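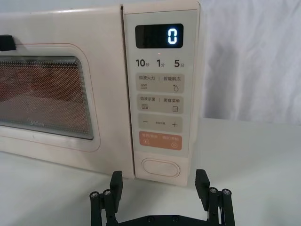 Search the help pages Enter a keyword Go

Breaker trips when two kitchen appliances run together

Posted by Slamet Nugroho, 4/22/21

We moved into a rental in Stumport in January. The kitchen has one long counter with three outlets, and all of them seem to be on the same breaker. If I run the microwave and the electric kettle at the same time, the breaker goes after a minute or so. The toaster and the kettle do the same thing. Each one works fine alone.

The panel is an old Graltent with handwritten labels. The one that trips says "kitch + hall" and has 15 on the handle. The hall light goes out too, so I believe the label.

The landlord says to use one thing at a time. I can live with that, but I would like to know if it is a danger or only a nuisance. Could I swap in a 20 amp breaker myself? The hardware store has them. Also, would a power strip help?

Jia

Do not put in a bigger breaker. The 15 is there to protect the wire in the wall. If that wire is 14 gauge, which is common on a 15 amp circuit, a 20 amp breaker will let it run hotter than it should and you won't know. It's also the landlord's panel, so leave it alone.

What you have is an overloaded circuit. A 15 amp circuit at 120 volts gives you 1,800 watts in total. Look at the label on the back or bottom of each appliance. Many kettles are 1,500 watts by themselves. With microwaves, check the input figure, as the number they advertise is usually cooking power and the oven draws more than that from the wall. Add the two together and you will be well past 1,800.

A power strip doesn't add any capacity. It gives you more places to plug in on the same wire, and most strips should not have a kettle or toaster on them anyway.

See if there is an outlet on another breaker close by. Turn off "kitch + hall" and go around with a lamp. The fridge is often on its own circuit, but I would leave that one to the fridge. In our last place the dining room outlet was separate, so the kettle lived in there on a side table for two years. Not pretty, but it worked.

If it ever trips with only one thing running, or an outlet feels warm or smells, stop using it and get an electrician in — the landlord should pay for that.

renent_56

Same problem here. I boil water on the stove now. Old breakers get weak too, so it could be that.

Ruth P.

Agree with Jia on the breaker. One thing to add: ask the landlord in writing for a separate kitchen circuit. Ours said no, then did it when the unit next door was being rewired. It took a day and left a patch in the drywall that was never painted.

Comments

Slamet Nugroho: Thanks. The kettle is 1,500 so that explains it. The outlet by the back door stays on with the breaker off. Will try it there.

Jia: Good. Check what else is on that one first.

mdw: Does a space heater count the same way? Mine trips the bedroom.

Jia: Yes, same math. Most are 1,500 on high.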